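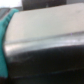
*Close up: pale matte top, glossy silver-gray band.*

# Vesance single-serve coffee maker, long-term review

By Nesma Bouazza

I bought the Vesance last October to replace a drip machine that had started leaking from the base. I paid $122 for it, plus tax, with my own money. It has been used every working day since then, mostly by me, and by Nokuthula Xaba, who shares the office with me and drinks more coffee than I do.

My first notes on it were short and mostly about setup. I have kept those below with small corrections and added what I know now. If you only want the verdict, it is under "Would I buy it again."

## Setup

The box holds the brewer, a drip tray, a water tank, a paper manual and a plastic measuring scoop that has no use unless you buy the refillable basket. The basket is sold separately. I think it should be in the box at this price.

Setup took one evening. You rinse the tank, fill it to the line, and run two cycles of plain water. The manual says one, but the first cup of water had a plastic taste and so did the second, a little. By the third it was gone.

The cord is short. It comes out of the back on the left side, and if your outlet is on the right you will need to turn the machine or move it. Ours ended up at the far end of the counter, next to the sink, where I did not want it. An extension cord near a sink is a bad idea, so that is where it stayed.
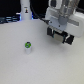

Stodavar, 20 April 2024

The counter on the display reads 264 cups as I write this. The number includes rinse cycles and there is no way to separate them, so take it as a measure of wear and not of coffee.

## The coffee

It makes decent coffee on the small and medium settings. On the large setting it makes weak coffee. This is true of every pod machine I have used, since the same amount of grounds has to stretch across more water. The "Bold" button slows the water down and helps on medium. On large I could not taste a difference, and neither could Nokuthula.

Dark roasts do best. Light roasts come out thin and a bit sour unless you stay on small. Hot chocolate pods work, but run a plain water cycle afterward or the next cup will taste of it.

The temperature is good. I add milk straight from the fridge and the cup is still hot enough to drink slowly. Nokuthula takes hers black and waits a few minutes.

## Speed and noise

From cold, the machine heats for a little under two minutes before it will brew. The second cup right after is much faster. There is an auto-on timer, which I set for the start of the workday and then forgot. It loses the time whenever the power goes out, even for a second, and it does not blink or warn you. You find out when you get in and the machine is cold.

The pump is louder than the drip machine was. It hums, then rattles for the last few seconds when it pushes air through the pod. If you take phone calls in the same room, you will learn to wait. A cork mat under the feet took some of the rattle away. I used a trivet I already had.

## The tank

The tank holds 700 ml. For two people that means filling it every morning, and sometimes again after lunch. It lifts off the side with one hand, and the lid is hinged and stays on, which I like. The opening is wide enough for my hand and a sponge.

The fill line is molded into the plastic in the same color as the tank, so it is hard to see under kitchen lighting. I put a strip of tape on the outside at the right height. If you go over the line, water creeps out around the lid when you carry it.

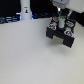 The low-water light comes on early. There is usually enough left for one more small cup, and the machine will let you brew it. After that it stops and beeps until you refill. You can't turn the beep off. I looked for a setting, and I wrote to support to ask, and they confirmed there isn't one.

## Cleaning

Daily cleaning is easy. Empty the drip tray, wipe the spout, and take out the used pod before it sits overnight. The tray is shallow, and if you brew with no cup in place (I have done this twice) it will not hold a full large serving. Expect it on the counter.

The needle that pierces the lid of the pod needs attention every few weeks. Grounds collect in it and the stream gets narrow and slow. The manual suggests a straightened paper clip. That works, with the machine unplugged. Keep your fingers away from the point.

Descaling is more trouble. The light comes on every 500 cups, according to the manual, so ours has not come on yet. Our water is hard, and I did not want to wait that long. I descaled it in February with the Zarkeck liquid, which is cheaper than the Vesance bottle. The process takes most of an hour and you have to stand near it, emptying a mug between cycles. The stream was stronger afterward – I had not noticed how slow it had become.

## Parts and support

The drip tray grate came with a bent corner. I ordered a replacement from Radebe, a small parts shop that carries the whole Vesance line. It arrived in a padded envelope and fit. Vesance support had offered to send one too, but wanted photos and the receipt first, and the part was cheap enough that I skipped that. Their replies were polite and took two or three days.

The warranty is one year. Register online. The card in the box has a web address that no longer works, so start from the main site and look under "Products."

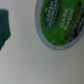 Storage is worth thinking about before you buy. Pods take up a lot of drawer space if you get the big boxes. We tried a wire carousel and gave it up, as it was always in the way of the toaster. Now they go in a shallow drawer, lids up, so you can read what you are picking. Decaf goes at the back.

The cost per cup is also higher than with ground coffee. We split a box between us and I still spend more in a month than I did on bags. The refillable basket brings that down, but it is fussy. Fill it too full and the lid of the machine won't close. Grind too fine and you get sludge in the bottom of the cup. I use it on slow mornings and pods the rest of the time.

## Would I buy it again

Yes, at the price I paid. I would not pay much more. It has been reliable, it is easy to keep clean, and the small cup is good. For a household of four or more I would look for something with a bigger tank.

**Good:** hot coffee, wide tank opening, easy daily cleaning

**Less good:** short cord, beep you can't turn off, weak large cup, timer that forgets

I plan to descale again next month and will add a note if anything changes.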